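読みもの > はたらく現場 > 食の仕事 > 蒸し場の隣に腕がきた
読了時間:10分
印刷する | メールで送る

蒸し場の隣に腕がきた 肉まん屋「コトラ」で聞いた話

肉まんの取材と聞いて、朝ごはんを抜いて行きました。われながら浅ましい。しかも最初に通されたのが厨房ではなく着替えの部屋で、白衣と帽子を渡され、爪を見せて、手を洗って、もう一回洗って、ようやく中へ。おなかはずっと鳴っていました。

訪ねたのは、蒸しまんじゅうと肉まんをつくって近所の店や社員食堂に卸しているコトラ(Kotora)という会社です。話を聞かせてくれたのは、蒸し場をまとめるセターレ・ヘイダリーさんと、ロボットの導入を手がけるテベックス(Tevex)のフーマン・ファラハーニーさん。おふたりとも日本語がとても達者で、ヘイダリーさんにいたっては私より早口です。

ヘイダリーさんは蒸し場に立って13年になるそうです。

「最初は包む係だったんですよ。でも私、ひだがきれいにできなくて(笑)。蒸すほうに回されたら、そっちは性に合ったんです。湯気の匂いで、あ、そろそろだなってわかるようになって。それが楽しくて、気がついたら後輩に教える側でした」

では何がつらいかと聞くと、間髪を入れずに「取り出し」と返ってきました。蒸し上がったまんじゅうを蒸し器から皿や番重に移す、あの作業です。湯気の出ているところに顔を近づけ、腕を伸ばし、皮を破かないように持ち上げる。夏はもう、汗が目に入るのだとか。

「7月がいちばんいやです。蒸し場は冷房を強くできないでしょう、生地が乾くから。トングだと跡がつくし、手袋だと熱いし。みんな自分のやり方があって、私は手袋の重ねばき、じゃない、重ねばめ? 言わないか(笑)。とにかく2枚です」

重ねばめ、いい言葉だと思います。採用。

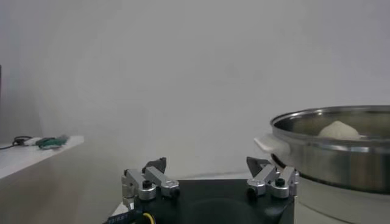
その取り出しをロボットの腕にやらせてみよう、という話が持ち上がったのは、社長がレンドサール(Rendosar)の食品機械の展示会から帰ってきた日だったそうです。社長は興奮していて、現場はしらけていた。ヘイダリーさんいわく「だって、前に入れた包餡機が半年で置物になりましたから」。その置物、まだ倉庫にあるそうで、上に段ボールを積むのにちょうどいい高さなんだとか。

そこに呼ばれたのがファラハーニーさんでした。背の高い、声の静かな人です。もとは自動車部品の工場で溶接の設備を見ていたそうで、食べ物は初めてだったと言います。

「鉄の部品は、つかみそこねても形が変わりません。まんじゅうは毎回ちがう。同じ生地でも朝と昼でやわらかさがちがいますし、皿の上で転がることもあります。最初の週は、つぶすか落とすかのどちらかでした。ヘイダリーさんに、もったいないからつぶしたものは自分で食べなさいと言われて、4個食べました」

「食べてましたねえ」とヘイダリーさん。「おいしいって言ってましたけど、お昼も食べてましたよ」

いいコンビだな、と思いながら聞いていました。

練習に使っているのは、蒸し場の隣の小さな部屋です。テーブルに電気の蒸し器と皿を置いて、腕を向かわせる。工場の大きな蒸し器でいきなりやらないのは、止めたときに困るのが現場だからだそうです。出荷の時間は待ってくれませんもんね。

私が面白いと思ったのは、動かし方を決めるのにヘイダリーさんたちの手つきを何度も見た、という話でした。ファラハーニーさんは蒸し場に立たせてもらい、ひたすら手元を眺めていたらしいんです。

「みなさん、すぐにはつかまないんです。いったん手を入れて、止まる。それから横に少し寄せて、持ち上げる。聞いても『そんなことしてない』とおっしゃるんですが、全員していました」

「してないと思うんですけどねえ」とヘイダリーさんはまだ納得していない様子。でも、底が敷き紙や隣のまんじゅうにくっついているときに真上に引っぱると皮がむける、というのは新人さんに必ず教えるそうで、たぶんそれが手に出ているんでしょう。自分の手がやっていることを、人に見てもらって初めて知る。私も原稿を書いているときの手を見られたら、半分くらいはお菓子に伸びているはずです。
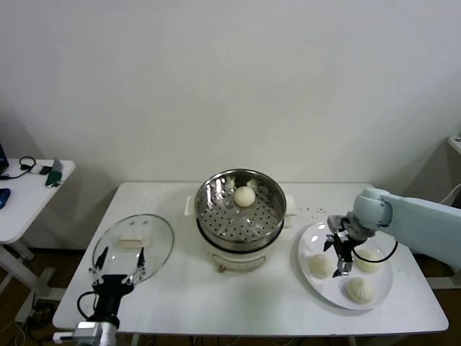

ガラスのふたは蒸し器の左に。皿にまんじゅうが三つ、蒸し器の中に一つ。

さて、聞きにくいことも聞きました。腕が入ったら、人は減るんですか、と。

ヘイダリーさんは少し黙ってから、こう話してくれました。

「それは最初の説明会で、みんなが聞きました。社長は減らさないと言いました。私も信じたいです。でも、辞めた人のあとを補充しない、という減らし方もあるでしょう。だから紙に書いてくださいって頼んだんです。取り出しの係だった人は包む係か検品に移る、時給は下げない、って。書いてもらいました。休憩室に貼ってあります」

見せてもらいました。冷蔵庫の横、シフト表の下に、ちゃんとありました。磁石がナスの形でした。

移った人たちはどうしているのかというと、これが人それぞれなんです。検品に回って腰が楽になったと喜ぶ人もいれば、座りっぱなしは眠くて困るという人もいる。いちばん長く取り出しをしていたベテランさんは、蒸し場を離れたくないと言って、いまも大きい蒸し器のほうを続けているそうです。

「その人がね、たまに隣の部屋をのぞきに来るんですよ。で、『遅いね』って言って帰っていく(笑)」

たしかに速くはありません。ファラハーニーさんも、速さでは当分かなわないと認めていました。

「いまの目標は速さより、途中で人を呼ばないことです。100個続けて、誰にも声をかけずに皿まで運ぶ。それができたら、大きい蒸し器の話をしましょうと約束しています。期限は8月31日と決めたのですが、私が決めたので、私だけが焦っています」

人を呼ばないこと、という目標の立て方はヘイダリーさんの注文だそうです。以前の包餡機は詰まるたびにブザーが鳴って、そのたびに誰かが走っていた。仕事が減るどころか、機械の世話という仕事が増えたわけです。しかも世話係は誰の担当とも決まっておらず、気のいい人が損をする。ああ、どこの職場にもある話ですね……。コピー機の紙詰まりとか。

今回は世話係を最初に決めて、その時間も勤務表に入れました。朝の10分、指先の部分を拭いて、動きを確かめて、止めるボタンを押してみる。この当番は希望制にしたところ、意外にも包む係の若い人たちがやりたがったそうです。手当は、つきます。ここはヘイダリーさんが二回言ったので、私も太字にしたい気持ちで書いておきます。つきます。 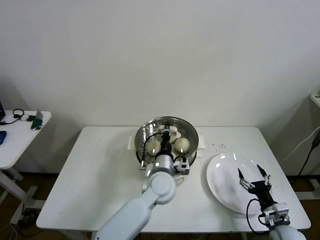
左の腕が鍋の中、二つのまんじゅうの間へ。右の腕は皿の上で指を開いている。

じゃあ、ヘイダリーさん自身の仕事はどう変わったのか。

「しゃべる時間が増えました。前は湯気の中で、はい次、はい次、でしょう。いまはフーマンさんに『この生地は今日ゆるいよ』とか『この並べ方だと取りにくいよ』とか説明します。説明しようとすると、自分でもわかってないことがあるんですね。なんでゆるいってわかるの、って聞かれて、顔、って答えました。まんじゅうの顔。困ってましたよ」

「困りました」とファラハーニーさん。「でも、翌日、私にも少しわかりました。つやがちがうんです」

それからふたりで、つやの話が始まってしまいました。粉の話になり、水の話になり、コルデスターニ(Kordestani)という製粉所の粉に替えてから肌がきれいになった、いや、替えたのは春だから季節のせいかもしれない、と延々。私はメモを取りながら完全に置いていかれました。

途中で一度、ファラハーニーさんに、いやがられたことはなかったのか聞いてみたんです。すると、最初のころはお昼を一人で食べていたと。休憩室に入ると話が止まるので、車で食べていたそうです。静かな声でさらっと言うので、こちらのほうがしゅんとしてしまいました。

「つぶれたまんじゅうを食べた日から、呼ばれるようになりました」

「だって、あんなに食べられたら、お茶くらい出しますよ」

帰りがけ、ヘイダリーさんが袋を持たせてくれました。肉まんと、小豆のと、試作だという青菜のもの。駅まで我慢するつもりだったのに、バス停のベンチで青菜のを開けてしまいました。ごま油がきいていて、皮がもっちりで、おいしかった! 発売はまだ決まっていないそうなので、コトラのみなさん、決まったらどうか連絡をください。

印刷する | メールで送る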